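Property Mgmt 210 — Unit 6 notes: Leasing, lease-up, and the model unit
Instructor: Mariama Quansah
Posted Dec 7, 2025

Rough notes, will clean up before the review. Read with chapter 9. Bring the Drallberg rent roll, we use it again.

1. Lease-up basics

New building = empty building. Clock starts at certificate of occupancy, not at the ribbon cutting. Lender wants stabilized occupancy by a set date, check the loan docs for the number.

Running case: Drallberg, 200 units, mid-rise. 196 rentable. Other four are the model, the leasing office and two held for staff. People keep dividing by 200 on the homework. Read the footnote first, then decide which one the question wants.

Physical occupancy — units with someone living in them.
Leased — signed, may not have moved in yet.
Economic occupancy — rent collected over gross potential rent. Always the ugly one. Concessions land here.

2. Concessions

One month free on a 12 month lease is the usual. Two ways to show it:
- up front: month one is zero, then full rent
- spread: lower rent every month

Same money to the tenant, very different at renewal. Spread tenant sees a big jump and leaves. Up front tenant already forgot about it. Chiến Phí's guest talk in July covered this, slides still on the course page.

Net effective rent = total rent paid over the term, divided by months in the term. Do not divide by 11. Somebody always does.

3. Traffic and closing

Count leads, tours, applications, leases. In that order, every week, same cutoff.

Drallberg first season: 982 leads, 600 tours. Work out the lead to tour rate yourself. Then ask where the other leads went. Mostly slow replies. After-hours calls went to voicemail and the mailbox was full for part of the season.

Self-guided tours (they used Wumbei for the door codes) raised the tour count but closed worse than tours with an agent. Don't read too much into that, self-guided people were often just looking.
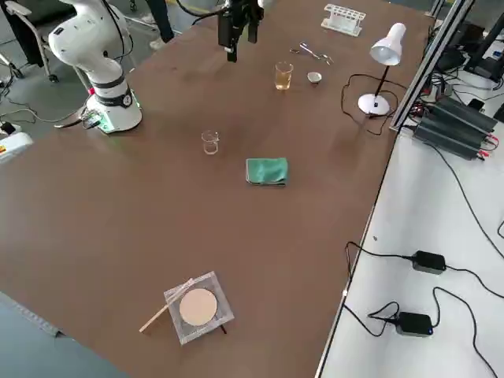
4. The model unit

Pick the floor plan you have the MOST of, not the nicest one. Common mistake is staging the corner unit and then having nothing like it left to rent.

Furniture: rent or buy? Under a year, rent. Drallberg rented from Skikico and ran over, ended up paying more than the purchase quote. Look at the extension clause, page 3 of the contract.

Keep it simple. Beds at real size (undersized furniture gets complaints after move in). Lights on before the first tour. Check the bathroom every morning. Write the square footage on the card and make sure it matches the lease exhibit.

5. Amenities on the brochure

Only list what is open. If the roof deck is late, say "planned" and give no date. A date in print turns into a rent credit argument. Flivbridge case in the reader, pages are out of order in the scan, sorry. Start at the second page.

Fair housing applies to ads too. Describe the property, not the tenant you want. "Great for young professionals" — no. "Two blocks from the train" — fine. We will mark up three sample ads next class so bring a pen.

6. For next time

- Problem set 6, questions 1 to 5. Skip 4, the table is wrong.
- Net effective rent for all three Drallberg floor plans, both concession methods. Show teh work.
- One paragraph on the Flivbridge brochure. What would you cut?

Office hours same as usual, room changed, see the door.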